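The Quiet Pleasure of Faking Marble

The first faux marble I ever loved was on a pillar in the ferry hall at Skistholm, and I loved it for three years before I found out it was paint. I'd leaned on it, rested my coffee against it, admired one long vein that wandered up past my shoulder and split in two. Then a corner chipped one winter and there was plaster underneath! I was delighted. I've been hunting for false stone ever since.

And it is everywhere, once you start. Church altars, hotel lobbies, the fronts of old butcher shops, the inside covers of ledgers. People have been copying marble for about as long as they've been cutting it, partly to save money and partly (this is my own theory) for the sheer fun of it. Real marble is heavy and cold and has to be dragged from a hillside. The painted kind goes up with a brush, a rag and a goose feather.

The feather is for the veins. I learned this at a weekend class in Dromamport, in a long room above a paint store, where 12 of us stood at primed boards and tried to loosen our wrists. You load the tip with thinned gray, hold it far back on the quill, and pull it toward you while rolling it a little between your fingers. A good vein shakes. It gets thick, nearly disappears, changes its mind. Mine looked like road maps until well after lunch, when our teacher had me switch to my left hand, and suddenly there it was, a crooked gray thread I would have sworn was a million years old.

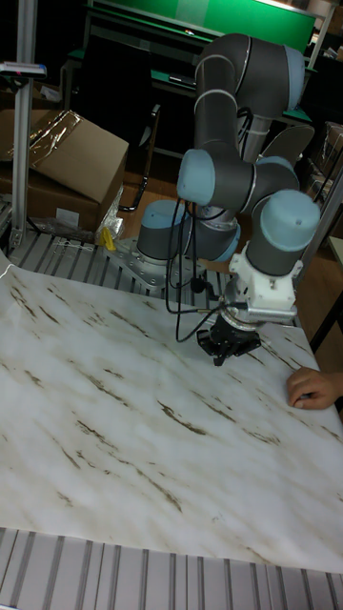
Brown and gray veining on a white marble-patterned sheet.

Printed patterns get sniffed at by the brush crowd, and I won't join in. A printed marble gives you color and drift without a day of drying between coats, and the better designs have real nerve to them, with warm browns running in beside the grays. What I look for is the repeat. Find one odd little fork in a vein, then go looking for its twin. On a cheap shelf paper it may be a hand's width away. On a good one you can search all evening.

Then there's paper marbling, a different craft with the same name and every bit as addictive. You float color on a tray of thickened water, comb it, lay the sheet down and lift. My favorite supplier, Tarawneh, sells old-pattern endpapers by the sheet, and I keep 50 of them in a flat drawer with no plan to use a single one. I just like to open the drawer.

If you want to try the painted kind, begin with white. Keep the base coat soft and cloudy, put in fewer veins than you think you need, and run them mostly on one slant. Blur one side of each with a dry brush while it's wet. Then leave the room, have something to eat, and come back around four in the afternoon, when the light is low and kind to beginners.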